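Unit 4: Receiving and Sorting Small Goods
Course handout – Introduction to Stockroom Practice
Instructor: Hadi Darwish

Reading before class: Course Reader, section 31.

4.1 Purpose of the unit

Students will learn how small goods are checked in, sorted, and assigned a storage location. The unit follows the delivery note from the dock to the shelf. Picking and shipping are covered in Unit 5.

4.2 The delivery note

Every delivery is compared with its purchase order before any item is moved. The clerk records the supplier, the order number, and the quantity received. A short delivery is entered as received, and the balance stays open on the order. In the Ekania case, an order for 700 pouches was closed at 654, and the missing 46 were never claimed. Students should be ready to say at which step the error could have been caught.

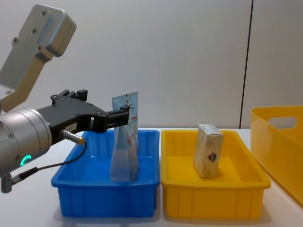 4.3 Sorting by class

Goods are sorted first by class and then by size. Mixed trays are permitted during receiving but must be cleared before the end of the shift. Items without a readable label go to the hold shelf – they are not returned to the supplier until the supervisor has signed the hold sheet.

4.4 Location codes

A location code has four digits. The first two give the aisle and the last two give the bay, so that 1414 means aisle 14, bay 14. Codes are written in full on all forms.

Assignment

Complete the receiving log for the Follus order and submit it to Zaid Boutros by 4 p.m. on the due date shown in the syllabus. Late work is accepted only with prior approval.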